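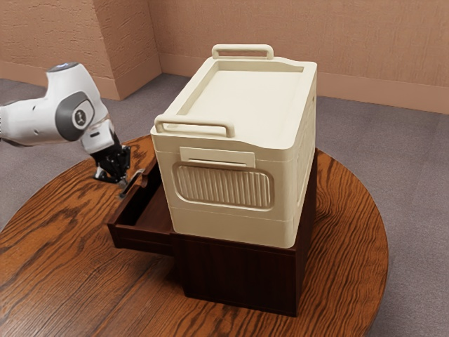
Slide 1. Marty opens a drawer

Let them look at it for a bit. Don't talk over it. Somebody will laugh at the box on top, let them.

Then: good afternoon, I'm Ibrahim Ogbonna, I run the stores at Dusuta, and for most of the past year my job has been watching a computer drawing of an arm pull a computer drawing of a drawer. I have a degree.

Point out the handle. Slim bar, not much sticking out, black fingers have to close on it and pull straight. Any of you could do it while holding a tea. Marty needed 2000 practice runs before Hodasance would let us talk about the real thing.

The big cream box stays on top of the cabinet on purpose. In our stores there is always something on top of the cabinet. The first version we were sent had nothing on it at all, and our lot asked which company it was meant to be.

Slide 2. What the job was

We keep small parts for old lifts. 808 drawers, no two sticking in the same way. Fifteen people across the shifts, and on a bad day each of them spent more time walking to drawers than doing anything with what was in them.

Read out the old job advert here. "Varied and active role." Pause.

Slide 3. What we were told would happen

Keep this short, they've all had the same presentation. Less walking, fewer mistakes, time freed up for "higher-value tasks". I asked what those were. I was told we would find out together.

Slide 4. What has happened so far

We are running one bay, nights only, with a person on shift. Marty opens the drawer, the person takes the part, Marty shuts it. The shutting is the popular bit. People had complained about drawers left open for as long as I've worked there, and now there's one colleague who never does it, and it's the one who can't be thanked.

Things that changed which weren't on the plan:

- Labels. We had drawers marked "misc", "misc 2" and "ask Flurnari", which is a supplier that closed years ago. All had to be redone. Two people did it and now know the stock better than I do. They have been regraded, after an argument.

- Talking. You used to meet people at the cabinets. On the automated bay you stand and wait, alone. We've moved the kettle. It helped a bit.

- Blame. When a part is missing everyone says Marty. Marty has no way of taking a part, but it doesn't get a union rep either.

Slide 5. Jobs

Don't dodge this, and don't speed up. Nobody has been let go. One person retired in April and hasn't been replaced, and I was told that is a different thing. Say that sentence flat and move on.

What we asked for, and got in writing: 8 hours' paid training each, a say in which bay goes next, and a stop button the person on shift can press without filling in a form. The form was in the first draft.

Slide 6. If you're about to do this

Get the people who open the drawers into the room while it's still only a simulation. It's much cheaper to move a cabinet on a screen. Ours spotted that the aisle in bay two was too narrow for the arm and a trolley at once, in the time it took me to find the light switch.

Ask who gets called at three in the morning. If the answer is a web address, ask again.

Questions. If the man from Hodasance is in, he can take the one about cost. If it goes quiet, go back to slide 1 and ask who'd move the box first.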